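Womorska Handling Collection
Guide for Group Leaders, Section 4: Setting up an object writing session

Welcome to the part we enjoy most! This section takes you from an unopened loan crate to a room full of people scribbling away. It works for school classes, adult learners and mixed groups (we've had grandparents and eight-year-olds sharing a table, and it was a joy). Please read Section 3 on handling first if you haven't already.

What you should have

One Womorska crate with its packing list in the lid
Foam trays, one for each object
The blue folder of Kosteo prompt cards
Nitrile gloves in three sizes
Soft pencils and a sharpener
The loan form, ready for your signature

Each crate holds 25 objects. Check them against the list before you sign, and write down any chip, crack or loose label you spot, however small.

Preparing the room

1. Clear and wipe your tables, then let them dry fully before anything from the crate goes near them.

2. Lay the grey felt over each table, fluffy side up. It stops things rolling and it makes even a bent spoon look rather grand.

3. Bring the crate in and put it on the floor. It takes 2 adults to lift.

CAUTION: Never lift the crate by its lid. The catches hold the lid shut and will not bear the weight.

4. Take the objects out one tray at a time, beginning with the top layer. Keep every object in its tray until the group has sat down.

5. Move all food and drink to a separate table, well away from the felt. Pens go there too. Pencils only, please, and that includes you!

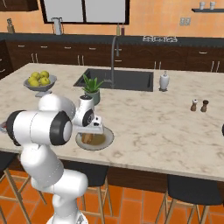

Running the session

6. Let everyone walk round the tables without touching. Allow 9 minutes, in silence if your group can bear it. It feels long at first and then people really start to look.

7. Ask each person to choose one object and sit beside it. If two people want the same thing, let them share. Some of the best pieces we've read came from a pair who couldn't agree on what they were looking at.

8. Hand out the first Kosteo card, "Weight and Edges". Writers put down only what they can see and feel: no guesses yet about age or use.

9. Move on to the second card, "Who Put It Down?", and now let them guess as wildly as they like. A voice, a letter, a list, a quarrel between two owners, it all counts.

NOTE: Keep the object labels face down until step 10. Once people know they have a butter stamp from Szalai, the spaceships and murder weapons tend to vanish from their drafts.

10. Turn over the labels and read them out. Give the group time to add to what they've written or to change it. Plenty will want to leave it exactly as it was, and that's fine.

Object 637

The Sirnness bell has its own box and its own rules. The clapper is tied with cotton tape. Leave the tape on, even when they beg. A recording of the bell is on the memory stick in the blue folder, and it is glorious played loud.

CAUTION: The bell's rim is sharp on one side. Gloves must be worn by anyone who holds it, adults included.

Packing away

11. Count the trays back in before anyone leaves the room.

12. Repack from the bottom layer up, following the diagram inside the lid. Put the bell in last.

13. Slip copies of any writing your group is happy to share into the back of the folder. We read every single page.

Guide revised October 14, 2021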